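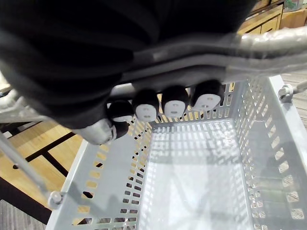
The Shopping Basket and its Handle: a Small Study of Carrying Comfort
Project report, Design of Everyday Products, second semester
Gion Imhof
Submitted 2023-03-17

1. Introduction

Almost every person in our town uses a shopping basket in the week, and very few think about it. I became interested in this object in October, when I worked in the evenings at the Ralley store and had to collect the baskets at the checkout. I noticed that many customers changed the basket from one hand to the other hand while they waited in the line. Some of them put it on the floor and pushed it with the foot.

My question for this project was simple: what makes a plastic basket pleasant or unpleasant to carry, and can the handle be improved without making a new basket? My supervisor, Ms. Mykhailiuk, advised me to keep the question small, and I have tried to follow this advice.

2. The object

The basket chosen for the study is of a light plastic, rectangular, with a floor made as a grid of small openings and with narrow vertical slots in the side wall. The openings save material and they make the basket lighter. They also let dirt and water fall through, so the basket is easy to rinse. A disadvantage is that small products, for example a single pencil or a thin candle, can pass through or get stuck.

The handle is a thick silver-grey tube. It is much thicker than the wire handles of the older metal baskets, and this was the reason for my choice. When the basket is new, the handle still has its shiny plastic wrapping on it, which is crinkled and feels different from the surface under it. I decided to test the handle both with the wrapping and without, as I have seen in the store that the wrapping is sometimes left on for weeks.

3. Method

I asked 72 customers of the Ralley store to take part. Each person carried the basket with a load of 5 kilograms on a fixed path through the store and back to the entrance. The load was made of bags of rice and flour, packed so that they could not slide. After the walk the person answered a short questionnaire with two parts:

- where in the hand the pressure was felt (palm, fingers, thumb, none)
- how tired the hand was, on a scale which I took from our course book

Half of the persons had the handle with the wrapping, the other half had it without. They did not know before the walk that the wrapping was a subject of the study. I also made a short note of how each person held the handle, with the fingers hooked under the tube or with the whole hand closed.

A second load of 2 kilograms was planned, but I used it only in the trial week. The people felt almost nothing with it and the answers were all the same, so I removed it from the plan.

4. Results

Most people said that they felt the pressure in the fingers, and the palm was named much less often. This surprised me a little, because I had expected the palm to be the main problem with a thick tube. From my notes I understand it better: many people do not close the hand. They let the basket hang on the fingers, and the thumb does very little work.

The persons with small hands were less satisfied. Two of them wrote on the questionnaire that the tube was "too fat", and one asked me if there was also a basket for children.

The wrapping had an effect, but a different one than I expected. It did not change the tiredness very much. However, several persons complained about the noise, and some said that the handle turned in the hand. One older customer stopped in the middle of the path and tried to peel the wrapping off, and I had to replace it before the next person.

5. A simple improvement

With the help of the workshop at Jemley I made a soft sleeve which can be put over the tube. It is cut from a foam mat and closed with a strip of tape. The material for all sleeves cost 250 cents, so the price is not a problem. I made the sleeve flatter on the lower side, where the fingers are, because a wider surface should spread the pressure.

I tried the sleeve only with classmates and with two colleagues from the store. They liked it, but they are friendly to me and I can't use this as a result. There is also a question of hygiene - foam takes up water, and a store must clean its baskets often. The store manager preferred a closed material, similar to the grip of a bicycle. The company Vutesska sells such grips, but their inside diameter did not fit our tube.

6. Limits of the study

The path was short. A real shopping trip takes longer, and the basket becomes heavier during it, while my load was the same from the start. I also did not measure the hands of the participants. I wrote only "small", "medium" or "large", and this was my own opinion. If I repeat the study, I will use a ruler.

The questionnaires and the drawing of the sleeve are in the appendix.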